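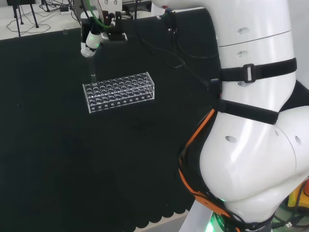
Racking Test Tubes Without Chips or Tears

I love a full rack of clean glass tubes, and getting there is easier than most beginners think! If you're setting up a bench at home, a classroom corner or a little hobby lab, this is a great first skill to practice.

What you need

A clear acrylic rack, a handful of plain glass tubes and a dark cloth big enough to reach well past the rack on every side. I use a 16 mm tube in my Fisstead rack. Check the hole size before you buy (I once ordered a whole box that was too fat, and they're still in the closet).

Setting up

Spread the cloth and smooth out the big folds. Small creases won't hurt, but the rack has to sit flat. Black is my favorite color for this: clear glass on a white table practically disappears, while on black you get those lovely bright edges to aim by. It does show every speck of lint, so shake it out first.

Turn the rack at a slant to you if the back row feels like a stretch. Try a few angles and keep the one that suits your arm.

Placing the tube

1. Hold the tube lightly in its upper half.
2. Bring it over the hole and get it upright before you go down.
3. Lower the rounded end in slowly. If it touches the rim, lift and line up again.
4. Let go once you feel it resting on the bottom.

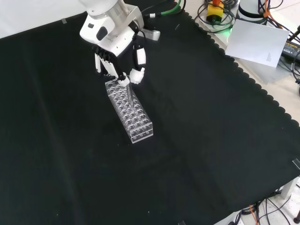
Do I have to start at one end of the rack?
Any hole is fine, but filling the back row first keeps your hand from passing over tubes that are already standing.

When you're comfortable, try a whole row at a steady pace, then do it with your other hand. It feels silly for the first few tubes and then it clicks, which is so satisfying!

To empty the rack, go front to back and lift each tube straight up until the end clears the top plate.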